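Assembling the Grullurik chair

Cover the table first so the plastic doesn't get scratched. Black sheeting works fine, wrinkles and all. Turn the seat over and set it down with the ribbed side up. Each leg goes in at a corner.

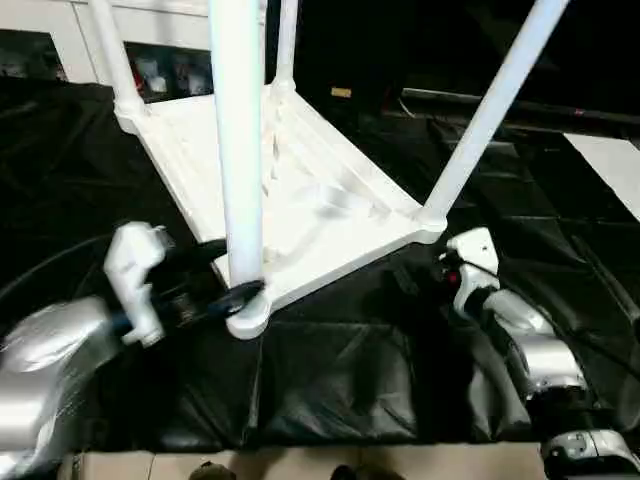

Seat upside down, all four legs pointing up.

Push each leg down into its collar and give it a quarter turn. If one feels stiff, back it out and start again - don't hammer it.

Lay spare pipes flat to one side. Hold an upright one low down, near the base, while you line it up. 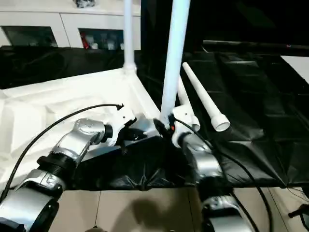
Check each joint by hand before you turn the chair over, then again after 2 days of use.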